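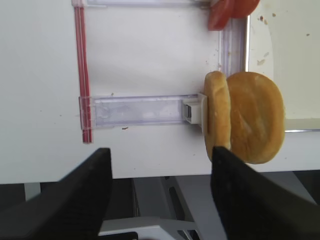 Pão de hambúrguer junto a um suporte de acrílico transparente.

Trânsito internacional: o que verificar antes de comprar bilhetes separados

A compra de dois bilhetes independentes para uma mesma viagem continua a ser prática corrente entre passageiros que procuram tarifas mais baixas. O ponto que mais falha nestes itinerários é documental. Um passageiro com reserva única permanece, em regra, na zona internacional do aeroporto intermédio. Com duas reservas, pode ser obrigado a recolher a bagagem, passar o controlo de fronteira e fazer novo check-in, o que o coloca formalmente em território do país de trânsito.

A distinção entre trânsito aeroportuário e entrada no território determina o tipo de visto exigido. Há países que isentam de visto quem não sai da zona internacional e que o exigem a qualquer passageiro da mesma nacionalidade que atravesse a fronteira, mesmo por duas horas. A isenção pode ainda depender do terminal, do intervalo entre voos ou de uma autorização de residência válida num terceiro país.

Quem decide no balcão

A verificação é feita pela companhia do primeiro voo, antes do embarque. O agente consulta uma base de dados de requisitos e introduz nacionalidade, destino e pontos de trânsito. Se o segundo bilhete não constar da reserva, o sistema trata o aeroporto intermédio como destino final. O passageiro tem então de cumprir as condições de entrada desse país, incluindo, quando aplicável, prova de saída.

Convém levar impressa a confirmação do segundo voo, com o número de bilhete e não apenas o localizador. Algumas companhias aceitam-na e anotam a continuação manualmente. Outras recusam por norma interna, e essa recusa raramente dá direito a reembolso.

Bagagem de porão

A etiqueta até ao destino final só é possível quando existe acordo entre as transportadoras e quando a primeira aceita aplicá-lo a reservas distintas. Muitas deixaram de o fazer. A pergunta deve ser colocada por escrito antes da compra - a resposta de um agente no balcão não vincula a companhia na viagem seguinte.

Sem etiqueta até ao destino, viajar só com bagagem de cabine resolve parte do problema. Falta o cartão de embarque do segundo troço, que nem sempre pode ser emitido pela internet quando há visto a verificar. Nesse caso, é necessário um balcão de transferências em funcionamento. À noite, alguns encerram.
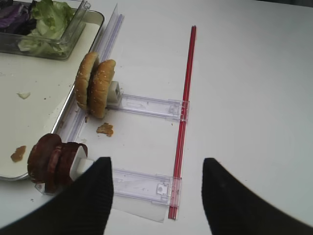 Intervalo entre voos

Para itinerários com passagem de fronteira, quatro horas são um mínimo prudente em aeroportos de grande dimensão. O valor deve subir quando há mudança de terminal ou quando o segundo voo é o último do dia. A perda da ligação corre por conta do passageiro, e um bilhete novo comprado na hora pode custar 800 euros, o que anula a poupança inicial.

Os seguros de viagem comuns excluem com frequência as ligações feitas por conta própria. A cláusula costuma figurar nas definições, sob "ligação" ou "itinerário contínuo".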